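Ticket 1981 — Akinau hand-held gripper kit, trial set
Status: open

Right-hand gripper drops out of tracking when turned palm up. Firmware 161, fresh install. Cables reseated at both ends, no change. Swapped left and right, and the fault stays with the same unit.
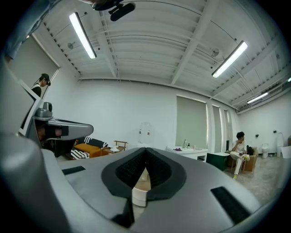 Two grippers in use, second picture:

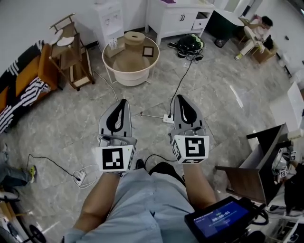 Posted by Aminu Akpan, Stodeck support, 14:20

Log shows error 989 each time — please send the full file. Do not recalibrate yet. Replacement unit reserved at Ulstead.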